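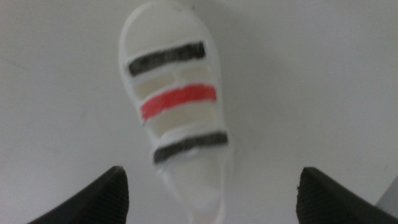

Packing for a trip on your own

I do most of my packing on the kitchen table the night before, with the kettle on, and over the years I've picked up a few habits that I pass on to anyone who'll sit still long enough. When you travel alone there's no second suitcase to borrow room in, so it pays to be a bit fussy.

Start with the heavy things. Shoes go at the wheel end, soles outwards, with socks stuffed inside them. I put mine in old shower caps, which weigh nothing and keep the grit off your blouses.
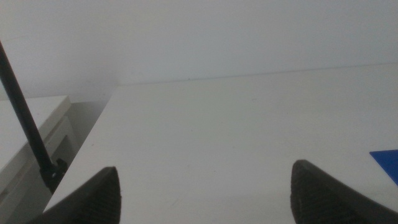 Roll your knitwear but fold your shirts — I've tried it the other way and spent a whole evening in Trivside looking for an iron.

Soap travels better than shower gel. Cut a bar into 3 pieces, let them dry out on the windowsill for a couple of days, and take one along in a little tin.

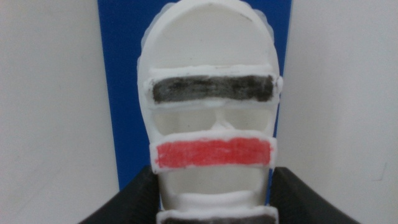
Washing on the road is easier than people think. A basin, a pinch of powder, 30 minutes' soaking, then roll everything up in a towel and kneel on it. I dried two vests overnight like that in March, in a very chilly guest house.

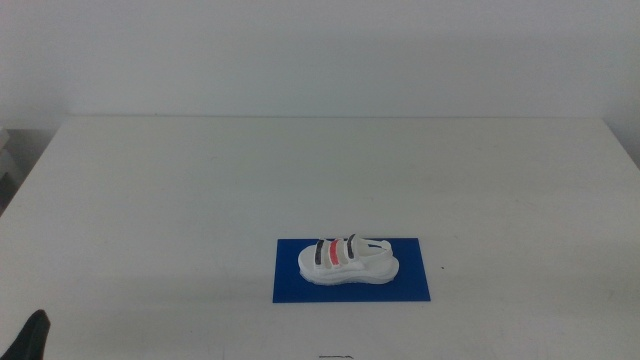 When you get home

Empty the case straight away, even if you're dead on your feet. Wipe the wheels with a damp cloth and leave the lid open until morning — mine goes on the landing, where I generally trip over it.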